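Section 4. Kitchen Counter: Toaster, Cutting Board and Dry Storage
Madigan House Resident Manual, Udthorpe
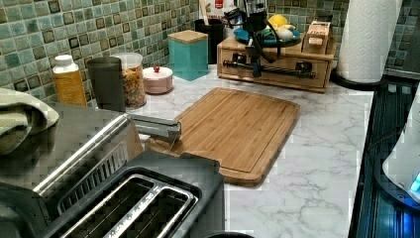 4.1 Purpose of this section

This section sets out how the kitchen counter is to be arranged, used and cleaned in each furnished apartment at Madigan House. It applies to all residents and to guests staying longer than one night. Residents who have signed for an apartment are responsible for the condition of the counter, the tile backsplash and the items listed in the apartment inventory.

The instructions were last revised on 5 August 2021 and replace the loose sheet formerly kept inside the pantry door. Please discard the older sheet if one is still in your apartment.

4.2 Before first use

1. Check the counter items against the inventory in Appendix B. Report anything missing or damaged to the Residents' Office, extension 496.
2. Wipe the countertop with a soft cloth, warm water and a small amount of dish soap. Dry it with a clean towel.
3. Wash the bamboo cutting board by hand and stand it on its long edge until it is fully dry.
4. Remove any packing material from the toaster, including anything inside the two bread slots.
5. Run the toaster empty, once, on a medium setting. A slight smell during this first cycle is normal. Open a window or switch on the range fan.

CAUTION: Do not run the first cycle with towels, paper or food packages beside the toaster.

4.3 Arranging the counter

The counter is divided into a working area at the front and a storage area along the backsplash. Canisters, jars and the utensil holder belong at the back. The cutting board belongs in the working area.

1. Place the toaster on a dry, level part of the counter. Before switching it on, leave a clear space of one hand's width on each side and keep the area over the slots open.
2. Run the cord behind the toaster. It must not cross the cutting board or hang over the front of the counter.
3. Set the cutting board flat with the juice groove facing up. Move it fully clear of the toaster before cutting.
4. Line up the canisters and jars against the backsplash, with the ones used daily nearest the working area.
5. Keep bottles of oil, syrup or cleaning liquid upright with their caps closed. Cleaning liquids are stored under the sink and may be on the counter only while in use.
6. Place the wooden storage box where its small drawers can be opened without moving other items.

NOTE: Handles of pans and tools should be turned in over the counter. Do not rest a metal handle on the toaster while it is in use.

NOTE: Dish towels may be folded on the counter when the toaster is unplugged and cool. At all other times, hang them on the rail by the sink.

4.4 Using the toaster

1. Confirm that the slots are empty and that all towels have been moved away.
2. Plug the toaster into the counter outlet. Extension cords are not permitted.
3. Insert one slice in each slot. Bread must drop in without being pressed. Thick slices and split rolls should be cut down on the board first.
4. Select the browning level and lower the lever.
5. Stay in the kitchen until the cycle ends.
6. Unplug the toaster when finished.

CAUTION: If bread becomes stuck, unplug the toaster and let it cool for 14 minutes. Loosen the bread with wooden tongs. Never put a knife, fork or other metal object into the slots.

CAUTION: Buttered, filled or frosted items are not to be placed in the toaster. Use the oven.

4.5 Care of the cutting board

Bamboo is hard-wearing but does not tolerate soaking. The board is not to be put in the dishwasher or left in the sink.

1. Scrape crumbs and scraps into the food waste bin.
2. Empty the juice groove before lifting the board. Carry it level to the sink if liquid remains.
3. Wash both faces and all four edges in warm, soapy water. Washing one face only can cause the board to bow.
4. Rinse, towel dry and stand on edge.
5. Once a month, rub in a thin coat of food-grade mineral oil along the strips and leave it overnight. Wipe off the excess in the morning.

After raw meat or fish, wash the board at once and before any other food is prepared on it. A second board for this purpose can be requested from the office at no charge.

4.6 Canisters, jars and the drawer box

Dry goods such as pasta, cereal, rice and sugar should be kept in closed containers. Opened packages attract pantry moths -- a recurring problem in the building each December -- and should be emptied into a jar or canister on the day they are opened.

1. Wash and fully dry a container before refilling it. Do not add new contents on top of old.
2. Write the contents and the date on a paper label and place it on the underside. Labels on painted or glossy surfaces leave residue.
3. Wash wooden lids by hand. Do not soak them.
4. Use the drawer box for tea bags, sachets and other light, dry items. Open one drawer at a time, using both pulls, and push it in level.

If a drawer sticks, take it out and rub the runners with a plain candle. Do not use cooking oil or spray lubricant.

4.7 Countertop and backsplash

Wipe spills promptly, in particular coffee, vinegar and citrus juice. Bleach, scouring powder and steel wool are not to be used on the countertop or on the mosaic tile. The grout between the small tiles may be cleaned with Irkero neutral cleaner and a soft brush, then rinsed.

Hot pans must be set on a trivet. The charge for repair of a scorched or chipped countertop begins at $65 and is assessed by the office after inspection.

4.8 Contacts

Repairs and replacements: Oisín Hegarty, Residents' Office
Inventory and move-out inspections: Lụa Mạc, Residents' Office
Replacement boards, lids and drawer pulls are ordered through Jirerine. Quote your apartment number on the request form and allow two weeks for delivery.

Continue to Section 5, Refrigerator and Freezer.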